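Knowledge > Buildings > Floors > Resin floor
Reading time: 2 min

Resin floor

A resin floor is a floor covering that is made by pouring or rolling a liquid resin on a solid base, usually concrete. The resin becomes hard by a chemical reaction and forms one continuous layer.
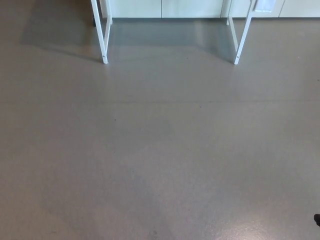 The most common types are epoxy, polyurethane and methacrylate. Epoxy is hard and holds well to concrete, but it can turn yellow in sunlight. Polyurethane is more elastic and is often chosen for rooms where people stand for many hours. Methacrylate hardens very quickly, also at low temperature, but it has a strong smell during the work.

Preparation

The base is ground or shot-blasted, and cracks are filled. New concrete is commonly left for 28 days before it is coated. Moisture in the base is a frequent cause of blisters — for this reason it is measured before the primer is applied.

Use

Resin floors are found in workshops, hospitals, kitchens and storage halls. In the town of Idley, the former Trellex dairy received such a floor of 2,256 square meters, laid in sections under the direction of the builder Liis Stankevičius. The joints of the old concrete were repeated in the new layer.

Care

Daily cleaning is done with a soft broom or a damp mop. Matte surfaces hide small scratches better than glossy ones, but they keep more dirt. A worn top coat can be sanded and renewed without removing the layers under it.

See also: Screed, Terrazzo, Linoleum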